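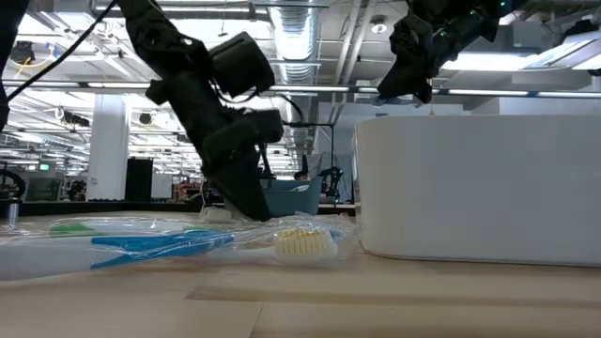

Toothbrushes: the questions I keep getting

Last updated March 27, 2018

I wrote one post about sorting out my bathroom cupboard and have been answering toothbrush emails ever since (I love them, keep them coming!). These are the ones that turn up most, so have a look before you write in.

Why do you keep spare toothbrushes in a bin? Isn't that a bit grim?
A storage bin, not a rubbish bin! I mean a plain white plastic tub with straight sides and nothing fancy going on. I got mine from a homeware place in Hemel and it's had toothbrushes, flannels and travel bottles in it at various times. Smooth walls are the thing to look for, as anything woven collects fluff and talc and you'll never get it out again.

Do you take the spares out of their packets first?
No, they stay wrapped until the day they're needed. It does make them slippery and crackly and they take up more room than you'd think, but I'd much sooner have a rustly tub than bristles rubbing up against the plasters.

What if the wrapper has split?
If it split in my own cupboard and I know where it's been, I rinse the brush well under the hot tap and use it next. If it came split from the shop I take it back. I've done this twice and both times they swapped it without any fuss.

How often do you change yours?
Every 3 months, or sooner if the bristles have gone flat and splayed out at the sides. I'm a bit of a scrubber, so mine sometimes look sorry for themselves before then. I also change after a stinking cold, though my sister thinks that's daft.

How do you stop people mixing them up?
Colour! I buy blue and green ones in particular, because in our house blue is mine and green is everybody's second choice. If you've got more people than colours, wrap a bit of tape round the end of the handle. Nail varnish dots work too but they chip off in the end and then you've got bits of pink in the beaker.

Soft, medium or hard?
Ask your dentist, really. I use medium and have done for years, but I was told off once for pressing too hard and had a spell on soft ones, which felt like brushing with a kitten. You do get used to them.

Do you decant anything else into the same tub?
Floss, yes. Toothpaste, yes, as long as the caps are on (check, then check again). Razors, no. I put my hand in without looking once and I won't be doing that again.

How many spares should I have in?
Enough that you don't run out when someone comes to stay. When I first emptied the cupboard there was a bulk box from Dostirport at the back, 100 in a carton, bought in a fit of enthusiasm for a holiday let we then never did. I gave most of them to the food bank in September, who were delighted. Please don't buy 100 toothbrushes.

What's the best way to sort through a mixed pile?
Get everything out onto a table first, a proper clear one, and not the edge of the bath. Lay the brushes side by side so you can see what you've got, bin anything that's been opened and forgotten, and put the rest back one at a time. The whole job takes me 10 minutes with the radio on.

Can old toothbrushes be used for anything?
Oh, loads. Grouting, the bit round the base of the taps, muddy boot treads, the inside of the toaster tray. I keep the old ones in a jam jar under the kitchen sink, well away from the new ones. Snip a corner off the bristles so you can tell at a glance it's a cleaning one.

How do you clean the tub itself?
Warm water, washing-up liquid, dry it with a tea towel. Don't put it away damp, the wrappers stick to the bottom.

Where's the bit about the shower caddy?
Still writing it! The suckers have fallen off again, so it may be a while.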